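Start Handbuch Einrichtung Formulare Kontakt

Zilis für Beratungsstellen: Einrichtung, Abschnitt 4
Benachrichtigungen für Betroffene von Straftaten 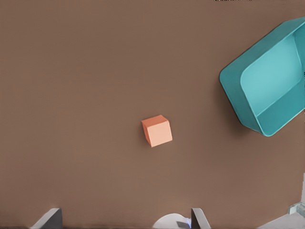

Orangefarbener Würfel auf brauner Tischfläche, gerendert.

Lesezeit: 5 Minuten

Zusammengestellt von Paraschiva Voicu, Opferberatung Garnel. Stand März.

Zilis verschickt Nachrichten, wenn sich in einem Verfahren etwas ändert: neuer Verhandlungstermin, Verlegung, Haftlockerung, Entlassung. So steht es im Prospekt von Cetimholm. In der Praxis verschickt Zilis Nachrichten, wenn jemand bei der zuständigen Stelle die Änderung eingetragen hat und die Schnittstelle sie in der Nacht abholt. Zwischen diesen beiden Sätzen liegt der Grund für diesen Abschnitt. Wer nur die Kurzanleitung des Herstellers befolgt, hat am Ende ein Konto mit lauter grünen Häkchen und weiß trotzdem nicht, ob eine Klientin je etwas erfahren würde.

VORSICHT: Zilis ersetzt keinen Antrag auf Auskunft beim Gericht oder bei der Staatsanwaltschaft. Der Antrag wird weiterhin auf Papier gestellt, auch wenn die Startseite den Eindruck erweckt, ein Klick auf »Informiert bleiben« reiche aus.

4.1 Vor der Einrichtung

Sie brauchen:
- das Aktenzeichen in der Schreibweise der Behörde, mit allen Schrägstrichen
- die unterschriebene Einwilligung (Formular 2, nicht die ältere Fassung mit dem grauen Rand)
- eine Telefonnummer oder Adresse, die nur die betroffene Person liest

Der letzte Punkt klingt banal. Fragen Sie trotzdem nach, und zwar unter vier Augen. Gemeinsame Tablets, Familientarife mit Einsicht in den Nachrichtenverlauf und alte E-Mail-Konten, deren Passwort der frühere Partner kennt, kommen in der Beratung ständig vor. Zilis prüft davon nichts.

4.2 Konto anlegen

1. Melden Sie sich mit Ihrer Stellenkennung an. Die persönliche Kennung funktioniert ebenfalls, legt das Konto aber im falschen Bereich ab. Verschieben kann es danach nur noch der Support.
2. Wählen Sie »Neue Person« und dort »Betroffene/r«. Unter »Kontakt« lassen sich zwar dieselben Felder ausfüllen, Benachrichtigungen gehen von dort aber nicht ab.
3. Tragen Sie das Aktenzeichen ein und drücken Sie die Tabulatortaste. Bei einem Treffer erscheint das Gericht in der Zeile darunter.
4. Vergleichen Sie das Gericht mit dem Schreiben, das Ihnen vorliegt. Zilis übernimmt den ersten Treffer. Aktenzeichen gibt es an mehreren Gerichten in gleicher Form.
5. Laden Sie die Einwilligung hoch.
6. Speichern Sie.

Hinweis: Bleibt die Zeile unter dem Aktenzeichen leer, meldet Zilis beim Speichern keinen Fehler. Das Konto gilt als vollständig. Cetimholm nennt das »flexible Erfassung«.

4.3 Nachrichtenwege wählen

Zur Auswahl stehen SMS, E-Mail, Sprachanruf und Brief. Voreingestellt sind SMS und E-Mail zugleich. Nehmen Sie diese Voreinstellung heraus und fragen Sie die Person, was sie möchte.

1. Öffnen Sie im Konto den Reiter »Wege«.
2. Entfernen Sie alle Häkchen.
3. Setzen Sie die gewünschten neu.
4. Stellen Sie unter »Absendername« auf »neutral« um. Ab Werk steht dort der Name der Beratungsstelle, und der erscheint auch auf dem Sperrbildschirm.
5. Legen Sie die Ruhezeit fest. Voreingestellt ist gar keine, und der nächtliche Abgleich kann eine Nachricht über eine Entlassung durchaus um 3 Uhr auslösen. Manche Klientinnen wollen genau das, andere auf keinen Fall.

Eine SMS fasst in Zilis höchstens 200 Zeichen. Längere Texte werden ohne Warnung abgeschnitten. In der Standardvorlage »Termin verlegt« steht das neue Datum am Schluss. Benutzen Sie bitte unsere Vorlage »Termin kurz«, dort steht es vorn.

VORSICHT: Der Sprachanruf spielt die Nachricht ab, sobald jemand abhebt, wer immer das ist. Eine PIN-Abfrage lässt sich einschalten (»Wege«, »Anruf«, »Erweitert«). Ohne PIN richten wir diesen Weg in Garnel nicht ein.

4.4 Probelauf

Der Knopf »Verbindung testen« prüft, ob das Konto den Server erreicht. Mehr tut er nicht. Ob bei der Person etwas ankommt, erfahren Sie so:

1. Kündigen Sie den Test der Person an.
2. Wählen Sie »Nachricht senden«, dann »Probe«.
3. Warten Sie, bis die Person den Empfang selbst bestätigt, am Telefon oder im Zimmer. Der Status »zugestellt« genügt nicht. Er bedeutet, dass der Netzbetreiber die Nachricht angenommen hat.
4. Tragen Sie das Ergebnis mit Kürzel in die Akte ein.

Erscheint die Meldung 533, ist die Schnittstelle zur Justiz gerade nicht erreichbar. Laut Hersteller genügt es, den Vorgang später zu wiederholen. Uns ist das zu wenig: Meldungen, die während einer Störung anfallen, werden nach unserer Erfahrung nicht immer nachgereicht. Notieren Sie die Uhrzeit und rufen Sie am folgenden Arbeitstag bei der Geschäftsstelle an.

4.5 Nachkontrolle

Viorica Dobre hat für unsere Stelle eine Liste aller aktiven Konten angelegt, die wir alle zwei Wochen mit der Hand durchgehen. Das Modul »Onishi«, das diese Kontrolle automatisch erledigen soll, ist im Vertrag enthalten und bei uns abgeschaltet. Es meldete Konten als geprüft, deren Telefonnummer längst nicht mehr vergeben war. Seit dem letzten Update soll das behoben sein. Eine Beschreibung, was genau geändert wurde, haben wir angefordert und noch nicht erhalten.

Bei jeder Kontrolle:
1. Aktenzeichen aufrufen und das Datum des letzten Abgleichs ablesen.
2. Liegt es länger zurück als der letzte Ihnen bekannte Vorgang, Geschäftsstelle anrufen.
3. Die Person fragen, ob Nummer und Adresse noch sicher sind.
4. Will sie keine Nachrichten mehr, das Konto auf »ruhend« setzen. »Löschen« entfernt auch die Einwilligung und das Protokoll.

Hinweis: Sagen Sie den Betroffenen bei der Einrichtung deutlich, dass eine ausbleibende Nachricht nichts beweist. Das steht auch im Merkblatt, allerdings auf der Rückseite.

Weiter mit Abschnitt 5: Begleitpersonen und Vertretung

Verwandte Beiträge
Formular 2 richtig ausfüllen
Sicherer Kontakt: Fragen für das Erstgespräch
Vorlagen für kurze Nachrichten
Zeugenbegleitung: Zugang zum Warteraum anmelden
Störungen melden bei Cetimholm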